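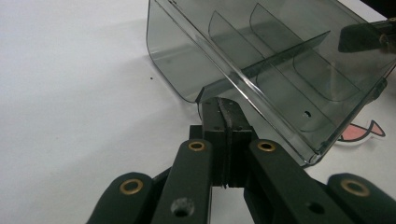 One respondent, Koval, objected that a tray without a lid is no storage at all, only a place where small items wait to be moved again. The remark came up during discussion of the open format and is retained here because it bears on how sorting time and retrieval time should be weighed against each other.

Home Storage Notes, March
By the Sunton Household Methods Group
Last updated: Saturday, 20:00

3.2 Open and lidded formats

Two formats of small-item storage were considered: the open tray and the divided box with a hinged lid. Both are sold for desk drawers, sewing supplies and bathroom shelves. Open trays permit direct access and tolerate items of irregular length, but contents shift whenever the drawer is pulled. Divided boxes fix each item to a known position at the cost of one additional action, opening the lid, for each retrieval.

Households in the Sunton survey kept up to 100 small items in a single drawer before sorting. Most were fasteners, clips, earphone parts and spare caps. Items were assigned to compartments by use. Sorting by size was tried in the pilot and dropped after participants placed the same item in different compartments on successive days.

Transparent material was preferred for both formats. Tinted plastic was rated lower for retrieval, particularly where the item sought was dark. Labels were omitted from all containers so that ratings would reflect visibility of the contents alone.

Figure 2 shows a clear box of the divided type, with six compartments in two rows of three and the lid standing open at the back. One small white item lies in the middle compartment of the back row. With clear walls and a clear base, the surface under the box remains visible, and a light, uniform surface is therefore recommended for sorting work.

Figure 2. Divided box with hinged lid, open, on a white board.
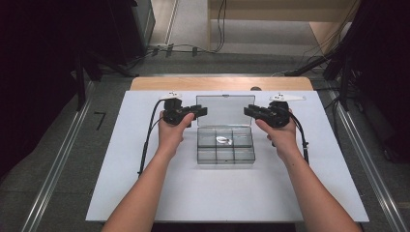

3.3 Assignment of items to compartments

Assignment followed the Tavenex scheme with one change. Items used daily were placed in the front row and the remainder in the back row. Where a category exceeded the capacity of its compartment, the surplus was moved to a second box; compartments were never shared between categories. Lids were closed only after the last item had been placed.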